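Jelcombe Green, events notebook
2018-09-29

Went through the gate numbers for the summer programme again before the council sees them. Jukus, who run the clickers on the two entrances, give 2,391 for the last concert. Our own tally off the wristband stubs is 2,364. Tadhg thinks the gap is nothing. It probably is, but the clickers have come out higher every time since April, and I'd like to know why before we put the bigger figure in a funding bid.

My guess is people going out to the chip van and coming back through the other gate. Fidelina says the stewards were told to click only bare wrists. Told by whom? I was on the north gate for an hour and never heard it.
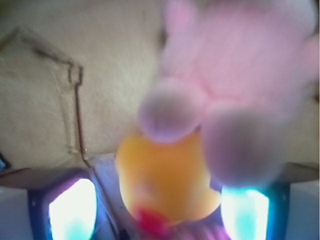

The family corner is the other thing I can't make add up. Texier want to renew for next season at the same fee and call it "the heart of the site". Their evidence is a comment box. I've read the cards and most of them are about the toilets. What small children want from a park on a warm evening is fairly cheap, as far as I can tell: a pink plush with stubby paws, a yellow toy something like a rubber duck, and grass to drop them on. I'm not convinced it takes a hired marquee and a branded arch. Ask Texier for the price without the arch.

Swings: 3 seats out of use again. Jevden blame the chains, the chain people blame the frame. Neither has been out to look. Holding back the last payment until one of them does.

On paying for next year. The plan going round is sponsors for the big nights and everything else stays free. Fine, but it was the plan last year too, and we ended up with one sponsor who wanted their name on the stage and then argued over the invoice. Tadhg has pencilled in 100 paid picnic pitches per concert. I asked where that number came from and he said it was round. 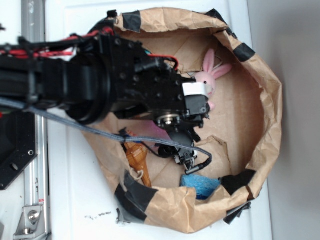 If we do try pitches, do one night first, at the low end, and count what sells. Don't print it in the brochure. The brass band night would suit, people bring chairs to that anyway.

To do:
- get the raw clicker sheets from Jukus, by hour, both gates
- Texier, price without arch
- ring Jevden about the swings
- ask the council whether the noise licence covers a later finish. I've heard yes and no from the same office

Comments

Fidelina Villanueva: The bare wrist thing was in the briefing sheet, second page. I'll accept that is not the same as anyone reading it.

Tadhg Moynihan: I still say pitches will sell. Happy to be tested on it, but not on brass band night, half of them come in free with the players.

Fidelina Villanueva: Hourly sheets have come for the south gate only. Chasing the north.

Jelcombe Green events notebook. Questions to the site office. Back to top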